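Dosel User Forum > Maintenance and Setup > Two-arm table cells
Topic: Wrist cable slack and hand recalibration on the tabletop cell

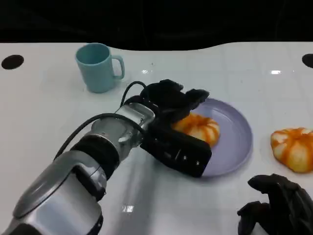

Posted by: schisholm
Our department operates a two-arm tabletop cell with Desura hands. Since July, the left hand has intermittently lost communication during pick tasks over the plate. The fault appears when the wrist rolls past 109 degrees while the fingers are closing, and it clears when the arm returns to its rest position. The hand has been exchanged once, with no change. I would be grateful for advice from members who maintain similar equipment before I submit a request for a new cable.

Sylvie Chisholm
Equipment Support

Posted by: g_zacharias
Thank you for the clear report. A fault that follows the wrist angle and survives an exchange of the hand points to the cable or its connector. The short loop between the wrist segment and the back of the hand deserves attention first. On our cell the loop had been dressed too tightly, and the connector was being pulled sideways at the end of the roll. We released 19 mm of cable from the forearm side and have had no recurrence in six weeks.

Please remove power from the arm before you handle the connector. The hand should not be unplugged while live.

Gaétan Zacharias

Posted by: marchand_cell4
I must respectfully disagree with adding slack as a first measure. A larger loop is more likely to catch on objects standing on the table, and we lost a connector in exactly that manner. Our practice is to leave the loop as supplied and limit the wrist roll in software. We have found that 95 percent of tasks can be taught within the reduced range.

Posted by: g_zacharias
The concern about catching is fair, and I should have stated that the loop must be checked through the full range of motion afterward. I would not favor a software limit as a permanent measure, however. It conceals a mechanical fault, and the cable will continue to deteriorate.

Posted by: ikau_bench
May I ask whether the hand was recalibrated after the exchange? On our cell, an uncalibrated hand drew excess current when closing on soft or rounded objects, and the controller reported this as a communication loss. The two faults share one message in the older firmware.

Posted by: schisholm
The hand was calibrated on the day of the exchange, using the open-and-close routine only. The full routine with the reference block was not performed. I will do so this afternoon and report both results separately.

Posted by: ikau_bench
That would be most helpful. Kindly allow the hand to run for 20 minutes before starting the full routine. Please wipe the tabletop as well. Dust on the surface has upset our height reference on two occasions.

Posted by: schisholm
I am able to report the following.

The full calibration was completed and the closing current fell slightly. The fault nevertheless returned on the sixth cycle.

With the power removed, I then inspected the connector and found one retaining screw loose at the back of the hand. I tightened it, released a small amount of cable from the forearm side, and turned the wrist by hand through its full range. The cell has since completed 200 cycles at full roll without a fault.

Posted by: marchand_cell4
I am pleased to hear it. I would observe that the loose screw may account for the entire fault, in which case the additional slack is unnecessary and could be taken back.

Posted by: g_zacharias
It may. I would still leave the slack in place until the next scheduled inspection - changing two things at once has already made the cause uncertain, and a third change will not help.

Posted by: schisholm
I will leave the cable as it is for the present and add the retaining screws to our monthly check. The request for a new cable has been placed on hold.

Contact the forum office | Copyright Dosel User Forum | Back to top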